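How to Write a Short Biography of a Local Business Founder

7 min read

So you've found a founder! Maybe it's the person who started the cannery, the brickworks, or the dry goods store whose name is still faintly painted on a wall downtown. You've got a folder of scraps and someone has asked you for a page or so for the society newsletter. I love this kind of job, and I'd like you to love it too, so I'm going to go through how I do it, using a piece I finished last winter about a man named Gatchalian, who ran a cooperage and later a box factory.

Start with the bones

Before you write a single sentence, make a bare list of dates down the left side of a sheet of paper. Birth, schooling, first job, marriage, moves, business openings, business closings, death. Leave a gap wherever you don't know something. The gaps are the best part, because they tell you where to go looking.

For Gatchalian I had his marriage and his burial and very little else. The family story was that he'd come to town "as a boy," but the earliest trace I could find was his name on a payroll sheet for the Kullard mill, where he was down as a labourer on an adult's wage. That doesn't kill the family story. It does mean I wrote "he was working at the Kullard mill by the time he was grown" and left his arrival alone.

Put your source beside every date, even if it's only "aunt's letter" or "headstone." You will not remember later. I once spent an entire Tuesday hunting for the origin of a single date, and it was in my own handwriting on the back of an envelope.

Where to look

City directories come first for me. They're dull to look at and wonderful to use. Go year by year and copy out the entry exactly, abbreviations and all. You'll see a man go from "lab" to "cooper" to "prop" and there is your whole middle paragraph. Watch the addresses, too. When the home address and the shop address are the same, he was likely living over or behind the business, but check a fire insurance plan before you say so in print.

Next, newspapers. Search the business name as well as the person's, and search it misspelled. The Prirkier Box Company turns up in our local paper with 5 spellings, and the best item of the lot (a cracking description of the day the new boiler was hauled up the hill by a team of horses) was under the worst of them.

After that, try these:

- Partnership and incorporation records, which will often give you the names of backers
- Land titles and mortgages
- Probate files, especially the inventories
- Church and lodge minutes
- Trade journals, if the industry was big enough to have one

Probate inventories are a treat. They'll tell you how many barrels of nails a person owned and what condition the wagon was in. Gatchalian's listed 17 saw blades and a parlour organ, and I put both of them in the finished piece.
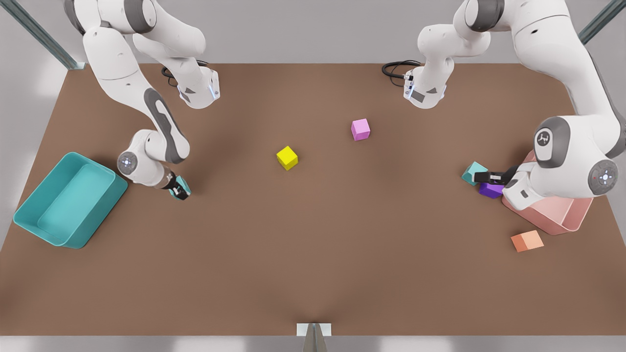
Sorting out partners and successors

Businesses change names constantly, and this is where most short biographies go wrong. A founder takes a partner, the partner leaves, a brother-in-law buys in, the sign gets repainted, and a hundred years later everyone remembers only the last name on the door.

Draw it as a chain. Write each version of the firm's name in a box, with its first and last known appearance, and put the owners underneath. Mine had four boxes. The cooperage began under Gatchalian alone, became Gatchalian & Praltetti, went back to Gatchalian alone for a short spell, and then became Prirkier, which was the name of the street and never a person at all. I had been looking for a Mr. Prirkier for weeks!

While you're at it, be careful with the word "founder." If he bought an existing shop, say he bought it. Readers don't think any less of him, and somebody's descendants will thank you.

Writing the thing

Open with the full name, what the person is known for, where they were born, and the parents' names if you have them. It feels stiff, but it's enormously useful to the next researcher, who may only ever read that one paragraph. Then go in order. Chronological is fine. Chronological is lovely! Save your clever structure for a longer project.

Keep paragraphs to one stage of life each. Mine went childhood and training, the cooperage, the partnership, the factory, then family and civic life. I'd drafted the civic part as a long string of offices held, and my friend Jocelyn Manalo read it and wrote "so what did he do?" in the margin. Fair question. I went back to the council minutes and found he'd argued for three meetings running over the width of a footbridge. In it went, and most of the offices came out.

Some wording I lean on when the evidence is thin:

- "By" a certain year, when you have a first appearance but no start date
- "According to family accounts," when the story is good and there's no paper behind it
- "Is listed as," when a directory says so and nothing else does
- "Does not appear," when you've looked and he's missing

Resist guessing at feelings. You don't know that he was heartbroken when the factory burned. You do know that he took out a mortgage and was advertising boxes again before the snow came, and a reader can do plenty with that.

Dealing with the hard bits

Old tributes leave things out. Look for who worked in the shop, what they were paid, whether there were injuries or strikes, and whose land it stood on. A coroner's report from the box factory gave me the name of a 12-year-old employee, and he has a paragraph of his own in the piece. His name had never been in any of the anniversary write-ups.

Wives and daughters are often in the records as signatures and nothing more. Check who witnessed the deeds and who ran things after a death. Mrs. Gatchalian signed the factory's lease renewals herself for years.

Before you send it off

Read it aloud with your list of dates beside you and tick each one. Check the ages with actual subtraction. Spell every name the way the person signed it, and mention the variants once. Add your sources at the end, even if the newsletter editor trims them, and then put a full copy with the sources intact in the local history file at your library. Mine is in the September envelope, if you're ever in and want to see how the footbridge came out.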